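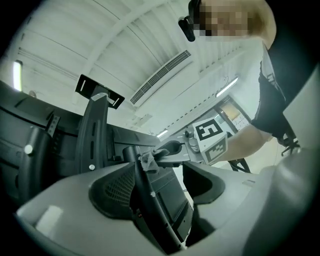
首页　节目　票务　排练日记　往期通讯　联系

分类：合唱与室内乐 / 乐团通讯

内托小音乐节今年改在十二月举行

亲爱的听众和朋友们：

这封通讯我用中文写，因为我们的中文读者越来越多，而且我学了六年中文，也想用一用。如果有的句子读起来不自然，请原谅，也请写信告诉我。

很多人来信问，夏天的内托（Nieto）小音乐节还办不办。今年夏天不办，我们把它移到十二月。时间一共三天，四场音乐会，地点还是老地方，就是河边那座旧的盐仓。盐仓冬天比较冷，所以我们租了暖风设备，演出开始以前会开，演奏的时候要关掉，它的声音正好接近降B，对弦乐很不友好。请大家多穿一件衣服。

盐仓本来可以坐三百多人，今年我们只放190把椅子，椅子之间留出距离。因为座位少了，每套节目会在同一天演两次，下午一次，晚上一次，中间没有休息，每次六十五分钟左右。对演奏的人来说，一天演两遍舒伯特是很累的事情，我问过他们，他们都说愿意。

第一天晚上是雷德蒙（Redmont）四重奏。他们的老听众知道，这个团去年换了中提琴，现在的中提琴手是哈蒂杰·卡普兰（Hatice Kaplan）。她以前在歌剧院的乐池里坐了十一年，她说在乐池里学会的最重要的事情，是听别人呼吸。节目有海顿作品76之二，还有舒伯特的《死神与少女》。我个人最期待的是海顿的第三乐章，那个小步舞曲是卡农，上面两个声部走在前面，下面两个声部在后面追，听起来有一点凶。请不要因为它写着“小步舞曲”就以为是轻松的音乐。

第二天是声乐。女中音松居尔·于克塞尔（Songül Yüksel）会唱勃拉姆斯为女低音、中提琴和钢琴写的两首歌，作品91。这两首歌很少在音乐会上听到，原因很简单，需要三个人排练，可是全部加起来只有十几分钟。我们在它前后放了舒曼的《诗人之恋》和几首土耳其民歌的改编，改编者是钢琴家伏尔坎·克勒恰尔斯兰（Volkan Kılıçarslan）。其中有一首摇篮曲，是他从外婆那里听来的，他在谱子上写的速度是“不要比走路快”。《诗人之恋》通常是男声唱，女声唱也有很长的传统，松居尔选的是低一点的调。

第三天下午是一场给孩子的音乐会，四十分钟，内容是圣-桑的《动物狂欢节》，用两架钢琴和小型乐队。讲解词由埃利夫·纳兹·卡拉贾（Elif Naz Karaca）重新写过，她把“化石”那一段写成一个博物馆看门人的梦。六岁以下的小朋友也可以来，坐在大人腿上的不用买票。这一场只演一次。

第三天晚上是闭幕音乐会，由克利杜拉（Clidura）室内乐团演奏。节目上半场是柴可夫斯基的《弦乐小夜曲》，下半场是一首新作品，作者是伊尔凯尔·厄兹图尔克门（İlker Öztürkmen），题目叫《盐》，为弦乐和一支双簧管写。他去年冬天来盐仓住过几天，早上一个人坐在里面听屋顶的声音。他告诉我，这个作品最后的两分钟几乎没有音高，只有弓子在琴马上很轻地走。所以我要提前请求大家：音乐停了以后，先不要鼓掌，等指挥把手放下来。

关于票。已经买了夏季套票的听众，套票直接有效，不需要换，可是请回信告诉我们您要下午的还是晚上的。如果您十二月不能来，我们全额退款，请在九月底以前写信。单场票从八月开始卖，学生票是普通票的一半价钱。曲目单今年不印纸的，会提前两天发到您的邮箱，歌词也在里面，有原文和中文翻译。《诗人之恋》的翻译是我做的，改了很多遍，第七首还是不满意。

关于交通。晚场结束以后，从盐仓到火车站有一班小巴，车票包括在音乐会票里。小巴只有二十个位子，需要的人请在订票的时候写清楚。停车场从今年起归内尔顿（Neltton）旅馆管理，过夜要付费，听完就走的不用付。

还有一件小事。我们的节目档案正在整理，从2000年第一届到现在，缺了第四届和第九届的节目单。如果您家里的抽屉里有，拍一张照片寄给我们就可以，原件您自己留着。

秋天我会再写一次，介绍《盐》的排练情况。祝大家夏天平安。

内托小音乐节　节目办公室
2020-07-08

读者留言

江边老陈：下午场和晚场的曲目完全一样吗？我太太想听勃拉姆斯，可是我们晚上要赶火车。

节目办公室 回复 江边老陈：完全一样，顺序也一样。第二天下午场结束以后还有火车，请放心。

Mira_L：终于有人排作品91了！中提琴是哈蒂杰拉吗？

节目办公室 回复 Mira_L：是的，她第一天拉完四重奏，第二天再来。

弓毛先生：第九届的节目单我有，封面被咖啡弄脏了一块，里面还清楚，晚上拍了发过去。顺便说一句，海顿那个卡农小步舞曲，希望他们不要拉得太快。

豆豆妈妈：孩子五岁，坐得住二十分钟，中途可以出去吗？

节目办公室 回复 豆豆妈妈：可以，请坐靠门的那一边，出去再进来都没有关系。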